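Production Coordinator, Part-Time - Skornusberg Festival of Song

We have all read job ads that promise a "vibrant family" and deliver unpaid overtime. We would like to avoid writing another one, so please read to the end before you apply.

Skornusberg is a music festival run by a small office and a board that meets more often than it decides. The job is two days a week, one of them always Wednesday, for 15 weeks. Pay is $995 a week before tax. There is no bonus, and we doubt there will be one next year.
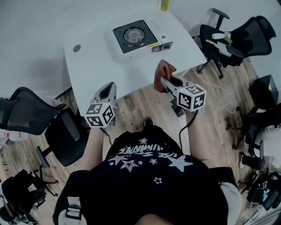 You will book rehearsal rooms, chase artist contracts, keep the stage schedule current and tell people when their ideas don't fit the budget. That last part takes up more of the week than you might expect. The main stage is at the Chevalier hall, with smaller sets at Cukevau.

You should have worked on at least one live event that went wrong. A degree in arts management is fine - we have yet to see it help with a late truck. We are wary of the word "passionate" in cover letters. 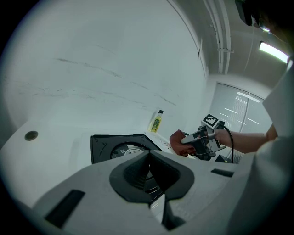 White tabletop with a small round hole near the left side.

To apply, send a resume and one page on a show you would have run differently. Applications close at 8 p.m. on the last day of December. Everyone gets a reply, including those we turn down.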